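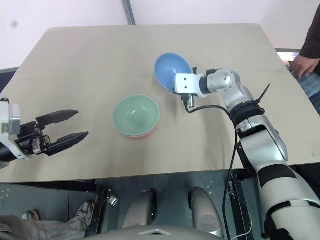 mint, salmon and blue on the big tan table

obsa_f
2021-04-21
OK bowl people, I need opinions. I'm cutting our kitchen cupboard down to one shelf and I want a set that nests. Green on top of pink there, blue still to go on the stack. I love the colors, but my partner says colored bowls look like a kids' party and we should get plain white. Who's right??

lensamoges
You are. The green with that little stripe of pink showing under it is so pretty! I had all white for years and every breakfast looked like a cafeteria.

Lionel_L
White, sorry. You break one colored bowl and you spend three months hunting for the same shade. White you can replace anywhere.

obsa_f
But if I break one I can just buy a different color? That's sort of the whole appeal lol

Lionel_L
Until you've got 11 bowls from 11 places and none of them nest. Ask me how my cupboard in Prurnemberg looked.

efua.m
Lionel has a point about the nesting, but that's a shape problem and has nothing to do with color. Check how far the top bowl drops into the one under it. If it sits way up high you save hardly any room on the shelf. Your green one hides nearly all of the pink from up top, so I can't tell from that angle. Got a side view?

obsa_f
Not yet, will take one tonight. It's a low shelf, so height matters more than anything.

lensamoges
Also do you stack them right out of the dishwasher? Mine used to stick together if they were even a bit damp, and I'd be standing there twisting them like a jar lid. Now I leave them on their sides on a towel first and it's fine.

efua.m
On their sides?? They roll! Upside down on a rack, always.

lensamoges
Mine lean on each other, they don't go anywhere. Rack takes up half my counter.

Lionel_L
Rack. And white bowls.

obsa_f
Noted, Lionel, haha. OK, leaning toward keeping the colors and giving away the 2 huge salad bowls we never use. Anyone want them? Pickup only.

efua.m
Ooh, how huge? Messaging you.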